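Historia de la Iglesia antigua — Tema 7
Cómo se convoca un concilio (y cómo se estropea)

Un concilio reúne a obispos que, en teoría, ya estaban de acuerdo en lo esencial. De ahí que duren tanto.

Para Nicea (325) las fuentes dan cifras distintas de asistentes, y la tradición se quedó con 318, número que coincide sospechosamente con el de los siervos de Abrahán. Conviene citarlo con cautela. Convocó el emperador, que aún no estaba bautizado; el detalle incomodó bastante menos entonces que ahora.

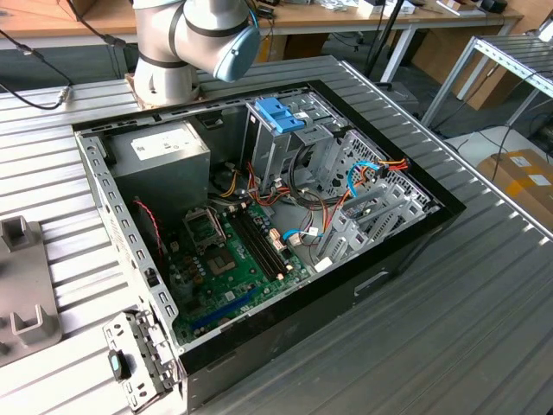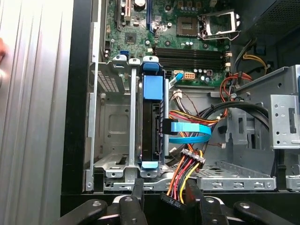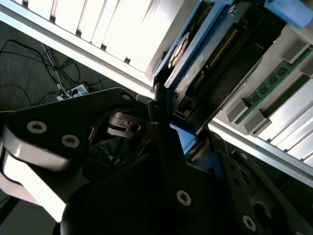 Tres vistas con la caja de un ordenador de sobremesa abierta.

Términos que deben manejar:
Homoousios: «de la misma naturaleza».
Homoiousios: «de naturaleza semejante». Una iota de diferencia y décadas de destierros.
Recepción: proceso por el que las Iglesias aceptan lo decidido. Puede tardar más que el concilio — o no llegar.

Lectura: manual de Escobar, hasta la página 150. El apéndice empieza en la 297 y no entra, por mucho que alguien lo subraye cada año.

Entrega: comentario del credo niceno, 10 líneas. Se leen las diez primeras.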